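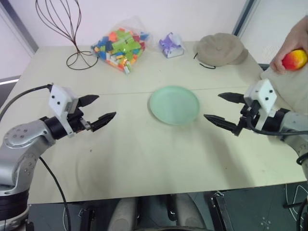 Haoran Zou wrote back that he would believe in household robots when one of them could empty his dishwasher while he was at work, and that until then he was keeping his money. I had asked him whether he thought machines were ready for ordinary chores. Posting here to see what the rest of you think. I mean paid-for, plugged-in, doing the work, either in a house or in a small shop. Demos don't count.

For reference I run a small packing and light assembly shop in Clustville and I also have a house with two kids in it, so I have an interest on both sides.

benchvise_ron
Posted May 17, 2022

Depends what you call a chore. I have a dishwasher, a washer, a dryer and a bread machine. All of those are machines doing chores, and they do them better than I did. What people mean when they ask this is arms, and for arms I would say no.

The trouble is all in the part before and after. The dishwasher washes. I still carry the plate from the table, scrape it, put it in the rack the right way around, take it out and put it in the cabinet. That is the part with no machine for it.

tillie_m

I think ron is a little behind. Picking up a plate off a table is done. Two arms with plain two-finger grippers can do it, and there's a plate sitting between a pair of them at the top of this thread. A thin rim is not a bad thing for a parallel gripper to get hold of. You come in from the side, one jaw under and one over, and lift.

What's hard is everything on the table that isn't a plate. Look at what's along the back there. A bag of toy blocks. A wire thing with loops in it. A cloth cap. A box with a ribbon on it. Every one of those needs a different grip, and if you get the bag wrong you push it across the table or pinch the plastic and it slides out.

benchvise_ron

One jaw under the rim of a plate that is sitting flat on a table. How do you get it under? There's a small lip and then table. I have watched this go wrong on video plenty of times. The finger hits the table, the arm faults, someone walks over and resets it.

tillie_m

You tip it or slide it to the edge. Or hold one side down with the other arm. People do the same thing with a flat plate, you just don't notice yourself doing it.

kdw_29

I do maintenance at a plant that makes cabinet hardware. We have had arms on the floor for years. They are good at one thing each. The one on our hinge line moves 1,153 hinges on a normal shift and I hear about it only when a sensor gets dirty. If you moved the tray an inch over it would pick up air all day.

So my answer for shop floors is yes, if you are willing to build the shop around the arm. My answer for houses is no. People don't live that way. My wife puts the colander in a different cabinet every time.

Original poster again

kdw, that matches what I was told when I asked for quotes. The outfit that came to look at my packing bench (Hultedine, they do integration work for small shops) wanted me to standardize on three box sizes before they would even talk about an arm. I have 27. Some of those I could drop. Most of them the customer picks.

They were straight with me about it, which I appreciated. The man said if a person can do it with their eyes shut, they can probably automate it, and if the person has to look, it costs more.

lu_in_back

How much more?

Original poster again

He didn't give me a number for that part. He gave me a number for the three-box version and I stopped there.

gransden

I'm going to disagree with tillie about "done." There is a big difference between an arm that has picked up a plate and an arm that picks up plates. If it works 300 times out of 300 I'll call it done. If it works nine times out of ten, then in my house I'm sweeping up china twice a day. A person drops a plate maybe once a year.

Plastic plates would help, obviously. I don't want to eat off plastic plates so that a robot can clear them.

tillie_m

Fair on the word. I'll take it back to "works a lot of the time in a lab." But that was not true at all when I was in school, and I'm not old. People were writing papers on one arm picking up one block.

Also you'd be surprised how many people with toddlers are already eating off plastic plates.

gransden

I have toddlers. They are the other reason I don't want two metal arms at table height.

kdw_29

Seconded on that. Anything on our floor that can move fast has a cage or a light curtain. The slow ones that are rated to work next to people are really slow. You can stand next to one, and it will stop if it touches you, and it will take most of a minute to do what you do in four seconds. In a plant that's fine, it runs through lunch. In a kitchen I don't know who would put up with it.

ospreyhill

I would. I have arthritis in both hands. I don't care if it takes a minute to move a plate or an hour to clear the table. I'd start it and go sit down. I think this thread is mostly people with working hands comparing the robot to themselves. Compare it to me on a bad morning and it doesn't need to be fast.

What I'd want, in order: get things out of the bottom of the dryer, open jars, pick things up off the floor. I would pay real money for the first one.

benchvise_ron

That's a good point and I hadn't thought of it that way. Slow is fine if the other choice is not doing it.

I still think laundry is the worst one to hope for. Cloth has no shape. A plate is the same plate every time. A shirt out of the dryer is a different object every time you look at it.

lu_in_back

Getting it out of the dryer isn't folding it though. Grab anything, pull, drop it in a basket, repeat until the drum is empty. It doesn't matter what part of the shirt you get. That seems like it should be easier than the plate.

tillie_m

It is easier, up until a sock sticks to the top of the drum. But yes, I think that's a better first job than folding. Folding gets all the attention.

kdw_29

Cables too. Nobody has mentioned cables. Half of my service calls on arms are a cable that rubbed through or caught on something. Put that in a room with a dog in it.

Haoran Zou

I was told I'm being quoted over here. I stand by it. I'll add that I looked at one of the home units, the Uto, and the sales page has it carrying a cup across a very clean room. I asked them by email if it could unload a dishwasher and the answer was that it was "on the roadmap." So was my deck.

tillie_m

Did they say what it can do now?

Haoran Zou

Carry things you put on it, follow you, and remind you of appointments. It doesn't have hands. It has a tray.

ospreyhill

A tray that follows me would be some use to me, for what it's worth. I make four trips with groceries.

gransden

My vote, if we're voting: shops yes with conditions, houses not yet, and I'd look again in five years.

Original poster again

Thanks all. I'm going to cut my box sizes down anyway, it turned out to be a good idea with or without the arm. kdw, I'm sending you a message about the light curtain. I have questions about how far back it has to sit from the bench.

kdw_29

Go ahead. Tell me the bench depth and how fast the arm you were quoted moves, and I'll look up what we used.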